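How to Test Whether a Robot Can Use Your Toaster Oven

Videos of robots doing kitchen chores are usually short and heavily edited. If you want to know where things stand, pick one small job and run it many times. I use the toaster oven. It has a door, a handle and a knob, and most people can work one without thinking.

What you need

A two-armed robot, a countertop toaster oven, some plastic food, and a notebook. Leave the oven turned off for every run.

Step 1. Write the job down as separate actions: open the door, pick up the food, put it on the rack, let go, close the door. Score each one on its own.

Step 2. Put the oven where both arms can reach the front of it. Check that the door can drop fully without hitting a gripper.

Step 3. Do 40 runs without moving anything. Then shift the oven a little to one side and do 40 more. The second set tells you more than the first.

Step 4. Write down every time a person steps in, even for a nudge. Hwa-young Nam, who runs these tests with me at Clolwood, stops the clock at the first touch and counts the run as failed.

Both grippers should start open, one on each side, with the play food left within reach.
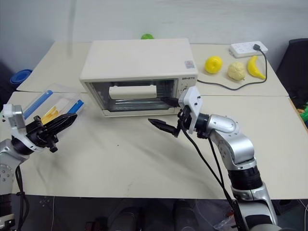
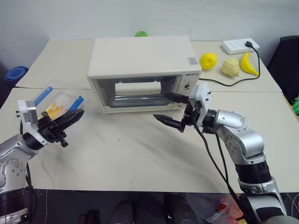

Step 5. Compare the scores by action. In our last 442 runs, opening the door was the weak spot. A gripper that comes in too low slides off the handle, and one that comes in too hard pushes the whole oven back. Closing was much easier.

My answer for now is that a robot can do this chore on a good day, slowly, with someone watching. I would not leave one alone with a hot oven yet.

Mojtaba Rahimi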